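Re: [grasp-users] parallel jaw or three-finger for tabletop clearing?
From: Matti
To: grasp-users list

Hello all,

Thank you to everybody who answered my first question in December. I was slow to come back because I wanted to have results before I write, and the results took longer than I planned. I quote the message from Keith in parts, because he asked the most exact questions and I think the answers are useful for others.

Keith Bainbridge wrote:
> Before you spend money on the three-finger hand I would want to know
> three things. Is your parallel jaw failing because of its shape, or
> because the camera gives you a bad pose? Are you comparing both hands
> with the same controller gains? And is the object set the same in both
> runs? I have seen too many comparisons where the new hand got the easy
> objects.

These are fair questions, and for the second one I must confess that my first comparison was not correct. I had the Kerolano hand (three fingers) running with the gains which came with its model, and the parallel jaw running with gains I tuned myself one year ago for a different wrist. So the jaw was closing slowly and the arm was sometimes already lifting. I threw away all these runs and started again.

The setup now is as follows. Everything is in simulation at the moment. The arm is the same in both cases, the wrist is the same, only the hand is changed. The task is to clear a table: plate, cup, bottle, small utensils and one knife with a long handle. The order is free, the planner selects. One run is finished when the table is empty or when 4 grasps in sequence have failed. I made 200 runs for each hand, with the same random seeds, so run 27 with the jaw has the same start positions as run 27 with the three fingers. In total I have 1198 grasp attempts in the log which I consider valid. I removed the attempts where the physics exploded, which happens sometimes when an object is pressed between finger and table.

> Is your parallel jaw failing because of its shape, or because the
> camera gives you a bad pose?

I tested this by giving the planner the true pose from the simulator, without camera. The jaw became much better with the bottle and the cup. With the plate it stayed almost as bad as before. So my answer is: for round things it was the camera, for flat things it is the shape. The plate lies flat and the jaw wants to come from above, and from above there is nothing to hold. The planner then tries the rim from the side and the lower finger touches the table. I wrote a small extra motion which pushes the plate over the table edge first and takes it from there. It works but it is slow, and it needs free space in front of the table, which I do not have in every room.

The three-finger hand is also not good with the plate, to be clear. It fails in another way: it gets two fingers on the rim and the third finger pushes the plate away. I had expected more from it.

About the knife I was surprised. I thought the three fingers would win here and it was the jaw. The handle is long and straight and the two flat jaws align with it by themselves when they close. The three-finger hand takes the handle at one point and the knife rotates. If your objects are mostly tools with handles, I would not buy a more complicated hand.

Now to the camera, because two people asked me this privately. I compared three positions: one fixed on the wall, one on the wrist, one on the body of the robot, looking over its own shoulder.

The wall camera is good for the first look and bad for everything after this, because the arm comes between camera and object exactly in the moment when you need the pose.

The wrist camera is good when you are near. In the last part of the approach the object fills everything and the pose estimate starts to jump. I freeze the pose before this point. Maybe somebody has a more elegant method.

The body camera is a compromise. I use a very wide lens model because I want to have the full table and the hand together. The price is the distortion, and that a large part of the view is the robot itself. You must mask the body, otherwise the segmentation finds an "object" which is always there and always very near. With my first mask the arm was included but the rounded part of the body was not, and the planner refused to move at all, because it believed that it was already in collision. I lost two evenings with this.

Another point with the body camera are the shadows. The renderer makes hard shadows with teeth on curved surfaces, and my edge detector loves them. I raised the shadow resolution and the false edges on the table became fewer, but the rendering became slower so that I could not run overnight anymore. At the end I left the shadows low and trained the detector with them. For the real robot this is of course no solution.

The room model I am using is the one from the Baluyot scene pack, with things on the walls. Some people told me to use a plain gray room. I do not agree. With plain walls my detector looked perfect, and then with pictures on the walls it started to find things there also. Better to see this in simulation.

A view from the body camera, with the parallel jaw mounted and the table on the left:

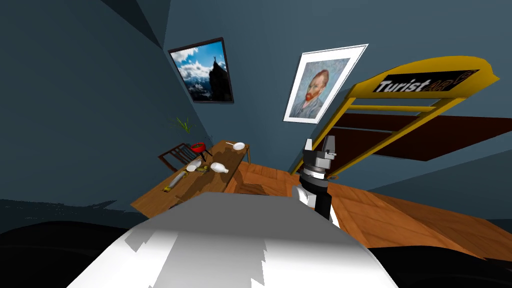 Keith wrote to me later, off the list, that I should publish the failures per object and not only the total, because a total over mixed objects says nothing to a person who has only cups. He also thinks that the fixed limit of failed grasps punishes the slower hand, and that I should repeat with a time limit. I agree with the first point and I will prepare the table. With the second I am not sure. A time limit brings the controller speed into the comparison, and I tried hard to take it out. But I can run it in both ways, it costs only computer time.

> Are you comparing both hands with the same controller gains?

The same arm gains, yes, now. For the fingers it is not possible to have the same gains, because the joints are different. What I did is to set the closing time equal for both hands on an empty grasp, and the maximum force equal at the fingertip. I do not know if this is the official way. If somebody has a better rule, please write it.

I should also mention the controller. I started with the position controller which is standard in Trallen, and changed in the middle to the impedance controller. With position control both hands push the cup over when the pose is wrong by a little. With impedance control the hand gives way and the cup often stays standing. This change made a bigger difference than the change of the hand! If I would begin again I would first change the controller, then fix the camera, and only then look at catalogs for hands. All numbers in my log are with the impedance controller, the older runs are not included.

What I still want to do:

- repeat the bottle lying on its side, because the friction value in my model is copied from a cup and I do not trust it
- try longer pads on the jaw, with a thin nail at the end for the plate. Fostton has a drawing for such a pad in their download area, but only for the smaller jaw, so I must scale it
- move the wrist camera a little to the side, so that it can see between the jaws when they are open
- the real arm, when our lab has it free again

Two questions to the list.

First, does somebody have a working contact model for thin plates? Mine has a convex hull for collision, so the hollow of the plate is filled, and the finger cannot go inside the rim. I suspect that a part of my plate problem is only this. I tried to cut the plate into convex pieces, but with many pieces the contacts begin to shake, and the plate walks over the table alone.

Second, how do you handle the self mask when the arm moves fast? I project the robot model into the camera with the joint angles, but the angles are one step older than the camera picture, so at high speed there is a thin strip of arm which is not masked. Now I make the mask wider by some pixels. Near the fingers this is bad, because it also hides the object which I want to grasp. Maybe interpolation of the joint angles is enough, I did not try it yet.

The log and the scripts I can send to anybody who asks. They are not very clean and half of the comments are in my own language, please excuse this. The config files for the two hands are separate, so you can replace one with your own hand without touching the planner. Only take care with the tool frame: in my files the z axis goes out of the palm, and in the Kerolano files it goes into the palm. I had the hand closing behind the object for one full night because of it.

> And is the object set the same in both runs?

Yes, same objects, same seeds, same start positions. The order of clearing can be different, because the planner decides by its own score and the score depends on the hand. I thought about forcing the order, but then one hand must always begin with its worst object, and the 4 failures come very early. I left it free. If you think this is a mistake, tell me before I start the next series, because the computer will be busy with it for several days.

Best regards,
Matti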